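Keeping small production lines running: what we learned about spare parts
Speaker notes, Eustaquio Cuevas, 18 August 2025

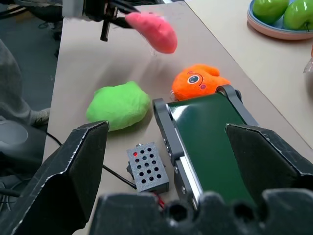

Slide 1: small conveyor with green belt, on a table.

Slide 2. Good morning and thank you for the invitation. I work in maintenance at Zundent, we pack dried fruit and nuts. My talk is on which parts we keep on the shelf and which parts we stopped keeping.

(Speak slowly. Wait for people at the back to sit.)

Slide 3. When I started, the store in Brosden had 3,736 items in the list. Many of them belonged to machines which we sold years ago. The list was never cleaned, it only grew.

Slide 4. We went through it line by line during July. For every part we asked how long is the delivery and what stops if we do not have it. The price we looked at last.

Slide 5. Example of bearings. Supplier Salham can deliver in 48 hours, so we keep two of each size. For the gearbox of the big sorter the delivery is 26 days. There we keep a complete gearbox, and my manager did not like this at first.

(If somebody asks the cost of the gearbox, say I can discuss after.)

Slide 6. Belts. They get old also on the shelf, and we had forgotten this. Please write the date of purchase on the bag with a marker. Do not fold them, and keep them far from the window.

Slide 7. The second site, Zamani, has 40 people and no store room of its own. They use one locked cupboard, with a paper card for each part. It works better than our computer list, I must admit.

Slide 8. Questions. The card template is on the table near the door, please take a copy.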